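Home and Living > Furniture care

Dull rings on marble table after cleaning with lemon, can they be removed?
Posted by Teresa Barreto, Sat 17 October

Hello everybody. I bought a round dining table with a white marble top from the shop Brarkmont in January. I paid 474 dollars for it, second hand. Until last week I was very happy with it.

Then I had six guests for dinner and somebody put cut lemons directly on the stone. In the morning there were three rings without shine. I made it worse, I think, because I read that lemon juice is good against stains and I rubbed more of it on the rings. Now the rings are wider. When I move my finger over them I feel a small roughness. The color of the stone is the same, only the shine is gone.

I have tried warm water with dish soap and after that a cream called Bawa which I use for the kitchen sink. Nothing changed. A stone worker in my town asks 254 dollars to polish the whole top, and this is more than half of what I paid. Is it possible to repair it at home? And must I seal it afterwards? The seller told me it was sealed, but he could not say when.
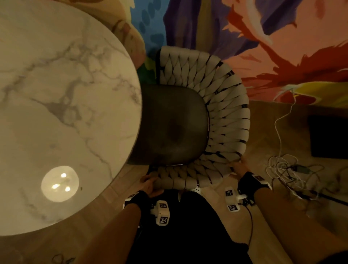 Lourenço Bastos
Please stop with the lemon and also with the sink cream. Marble is a soft stone and acid eats its surface. This is called etching and it is different from a stain. A stain is something which went inside the stone, and an etch is a place where the polish is destroyed. Cleaning can not bring it back, you must polish.

For light etching you can do it yourself with a marble polishing powder. I used the one from Gistisitz, but any powder made for marble is fine. Try first on a small place near the rim.

1. Wash the top with water and a few drops of neutral soap. Dry it with a soft cloth and wait one hour.

2. Pull the chairs away and put an old sheet on the floor below. The wet powder makes drops, and they are difficult to remove from the gaps of a wood floor.
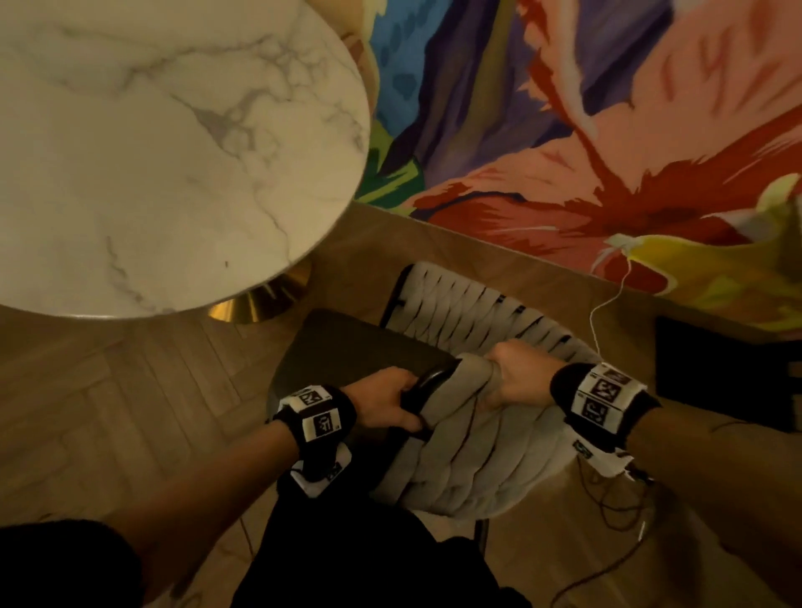 3. Put a teaspoon of powder on the ring and add water until it is like thin yogurt.

4. Rub with a damp white cloth in small circles for several minutes. Press firmly. Do not let the paste become dry.

5. Wipe, rinse with clean water, dry, and look at it from the side against the light. Repeat if it is needed.

If the place is still rough to the finger after three times, the etch is too deep for powder and I would pay the stone worker. Ask him if he can do only a part of the top. Mine made a lower price for this.

About the seal: put some drops of water on the stone and wait 15 minutes. If the stone becomes darker under the drops, it needs a sealer. But please know that a sealer helps against oil and wine stains and does very little against acid. For lemon and vinegar you need a tray or a plate.

Lurkelik
toothpaste worked for me, the white one. maybe mine was not marble though

Teresa Barreto
Thank you Lourenço, now I understand the difference. I did the test with water and the stone became darker, so I will buy a sealer too. Should I wait some days between the polishing and the sealing?

Lourenço Bastos
Yes, wait one full day, so the stone is dry inside. And leave the toothpaste in the bathroom, please. It can scratch.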